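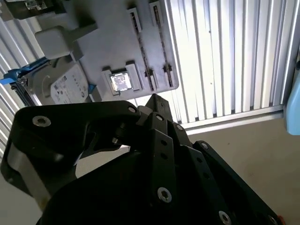 Light gray panel with two parallel slotted rails and a socket frame with chip at lower left.

Modero MB-3 Assembly Training Board
Product code: MB-3-118
Category: Bench training / Fit and seating practice
Availability: In stock, ships from the Crabtree warehouse

Overview

The Modero MB-3 is a bench-mounted practice board for component insertion and seating exercises. The panel is molded in light gray plastic with rounded corners and carries enlarged, simplified versions of the features found on a computer main board: slotted rails with clips at the ends, and a raised socket frame for a square chip. It is intended for training lines, technical schools and fixture development, where repeated handling of live boards is expensive and leads to damage that has nothing to do with the exercise.

The board has no active circuitry. It does not need an ESD-protected area and can be used on any flat bench surface.

Panel features

Slotted rails. The rails run parallel. Each has a narrow dark slot between raised gray tabs, with small clips at the ends. Practice modules (sold separately, see Accessories) are inserted perpendicular to the panel face. Insertion force is set by the rail inserts, which can be replaced without tools.

Socket frame. The raised frame accepts one square practice chip. The chip has a reflective silver surface and drops in without force when it is square to the frame. If it has to be pressed, it is misaligned — lift it out and start again. A chip with burred corners should be discarded, as it will score the inside walls of the frame.

Specifications

Model: MB-3
Panel material: molded plastic, light gray
Panel length: 400 mm
Panel thickness: 12 mm, excluding raised features
Chip finish: silver, reflective
Rail inserts: replaceable, push fit
Electrical function: none
Operating environment: indoor, dry
Mounting: clamp or adhesive pads

Supplied with the board

Panel with rails and socket frame
Practice chip, fitted
Adhesive mounting pads
Printed setup sheet

Setup

1. Wipe the bench and the underside of the panel with a dry lint-free cloth.
2. Place the panel flat. For seated operators, a tilt of up to 12 degrees is acceptable when the board is clamped.
3. Fix the panel with the pads or with bench clamps at the corners. Do not clamp across the rails or the socket frame.
4. Open the end clips on both rails and check that they move freely.
5. Remove and reseat the chip once before starting a timed exercise.

Where work records are kept, note the insert set fitted and the date of the last change. Results from a worn set should not be compared with results from a new one.

Care and wear

Clean with a damp cloth and mild soap. Solvents, including isopropyl alcohol above wipe strength, dull the panel surface and make the clips brittle. Keep the chip free of fingerprints if it is used with optical inspection — the surface is reflective, and smears shift the highlights.

The rail inserts are the wear part. In our shop test a set lasted nearly 400 insertions before the retention force fell below the stated range. The clips are molded with the rail and are not replaceable individually. A broken clip means a new rail.

Accessories and spares

MB-3-R Rail, complete with clips
MB-3-N Rail insert set
MB-3-C Practice chip, single
MB-3-M Practice module, blank
Cluvard bench clamp, pair
Amport foam-lined storage case

Compatibility

Modules made for the earlier MB-2 fit the MB-3 rails. MB-2 chips do not fit the MB-3 frame. The frame was redrawn with a larger opening, and an old chip will rotate in it. Rails are not interchangeable between the two models.

The Amport case takes one panel with the clamps removed. Modules must be taken out of the rails before the lid is closed.

Ordering

Boards are sold singly or in packs of 3. Spares ordered with a board ship in the same carton. Orders confirmed before 2 p.m. leave the warehouse the same working day. MB-3-N insert sets are on back order until September.

Custom rail spacing and alternative panel colors are quoted on request. Send a dimensioned drawing with the inquiry.

Technical contact: Nazar Mykhailiuk, Modero product support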